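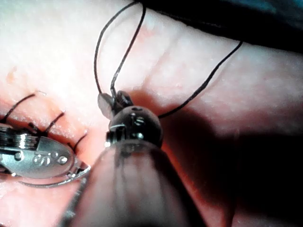
Suturing gets taught too fast. There, said it. I did a Tuesday block at the Hirkard skills room in Ornville, 20 minutes on closing a straight cut, then on to the next thing. Twenty! You can't learn spacing in that. Three dark stitches set evenly along a seam look like nothing much - until you try to put the third one where it belongs. Spacing is the whole job and it gets a shrug.
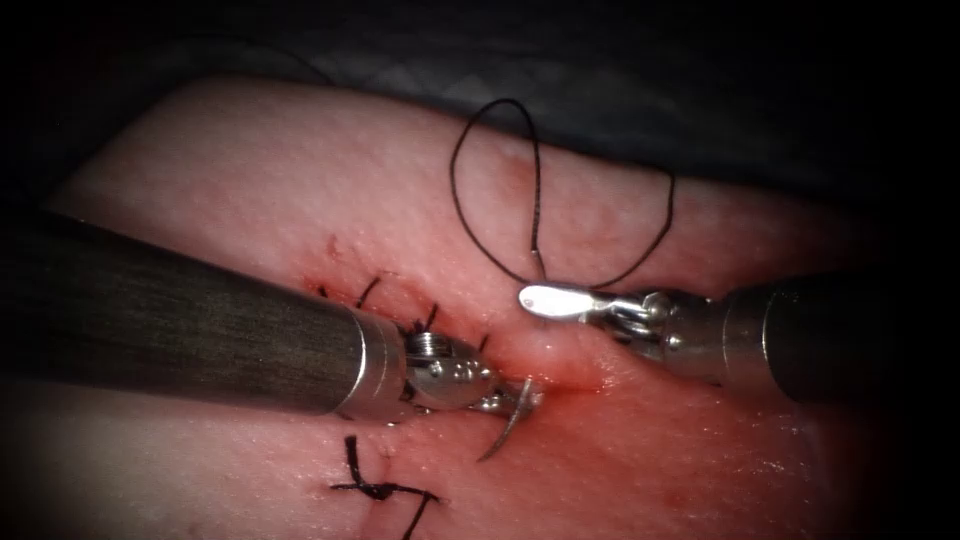 Curved needle over the pink pad, grasper on the fold.

Dela Tetteh, who taught me, made us do 2 stitches and stop. Look at them. Cut them out, go again. Boring, and teh best hour I had all year. The Pandey handout has 123 steps and not one says slow down.

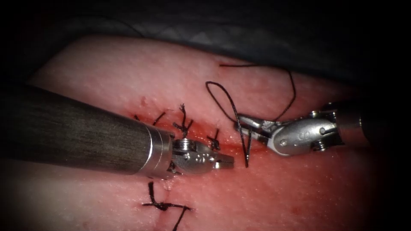 Should beginners learn the fancy knots early?
Leave them for later. Get the bite even on both sides first, knots can wait a month.

And pads. Buy more pads! Drendarcombe rations theirs, so people practice on old holes and learn old holes. Cheap fix, do it before January.

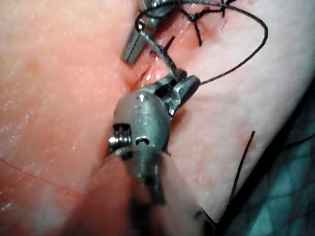
Black thread by the jaw tips, wound running up and to the right.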